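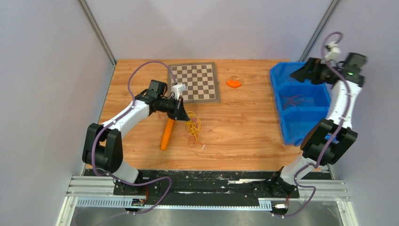
3.2 Items and table layouts

The Vikura set was put together from things that end up on a family table by late afternoon: board games, play food, craft supplies and odd bits that belong to no set at all. We drew up 70 layouts from it. Each one mixes at least one large flat item with several small ones, and the small ones are placed by hand with no attempt at even spacing.

Large flat items were left where they were during tidying unless the layout sheet said otherwise. A chessboard takes up a good part of the table and limits where other things can go, so layouts with a board were labelled separately. Figure 2 is one of these, with the board toward the back centre and an orange carrot shape lying diagonally nearer the front.

Across all layouts we recorded 2,794 item placements. Of these, 2,129 were rigid items with a clear outline. The rest were soft, tangled or loose, such as the thin yellow and red strands beside the carrot in Figure 2. We counted a tangle as a single item - even when it was spread over the wood - and it stayed a single item if it came apart during tidying.

Colour was not controlled. Several layouts hold two or more orange items of different shapes, and these were kept in. Items from the Steltetti craft box were added in June and appear only in the later layouts.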